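I write a small newsletter on chore robots, and these are the things people ask me most. I answer from the couch, mostly, with coffee. Last touched up in August.

## Can I buy a robot that does my chores yet?

Some of them, sort of. You can get a machine that vacuums, one that mows, one that washes dishes if you load it yourself (we stopped calling that one a robot decades ago, poor thing). A single machine that wanders in and deals with whatever mess you've left? No. I wouldn't hold off on hiring a cleaner.

## What's hard about it? My toddler can pick up a bottle.

Your toddler is amazing! Reaching out and closing a grip is the part machines are decent at. Choosing which thing to grab, from which side, when six other things are leaning on it, is where they get slow. Clear plastic makes it worse, because a camera sees the floor right through it.
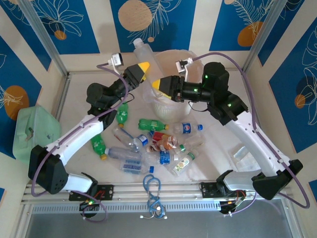
Sorting recyclables is my favorite chore to ask about, and I bring it up with everybody I interview. People picture a neat row of identical bottles going by on a belt. A real pile is more like this one: clear ones and green ones lying every which way, a Pepsi bottle in with the water bottles, one small bottle still partly full of something brownish, and a tub at the back that already has a bottle sticking up out of it. Anything with liquid left in it is heavier than it looks to a machine that has only practiced on empties, and the weight sloshes around when you lift. Matvii Skoryk, who runs the sorting floor at Ralalside, told me he'd take a machine that skips the odd ones over a fast one that drops them.

## Why two arms? Isn't one cheaper?

Much cheaper, and for plain pick-and-drop one is fine. Try unscrewing a cap with one hand, though. Or holding a bag open. I made it through 2 caps that way before I gave up and used my teeth, which my dentist has opinions about.

## How fast are they?

Slower than you. I timed myself clearing bottles off the garage floor into a bin and got through 105 in one go, with breaks to complain. Halyna Prokopenko did the same thing with the arm in her workshop and let it run through lunch. It managed 101, and she had to rescue it a few times when it got stuck pinching at nothing. It didn't complain, I'll give it that.

## What about laundry?

Folding a flat towel, yes, if you're patient. Finding the matching sock, turning a sleeve right side out, noticing the pen in the pocket: not that I've seen done reliably. Luminița Dumitrescu wrote to tell me she'd pay some $1,350 for the sock part alone. Same.

## So are shops further along than homes?

Yes, by a lot. A shop can bolt things down, fix the lighting and keep the dog out. Stefaniia Chornovol has a packing line that does one box size all day and she's happy with it. When she changes the box, she loses a morning to setup.

## Do you get paid by any of these companies?

Nope. Duvela once mailed me a mug. The handle came off.

## Can I send you a question?

Please do! Chores you hate are especially welcome. Igor Wysocka's question about cleaning out gutters is next on my list.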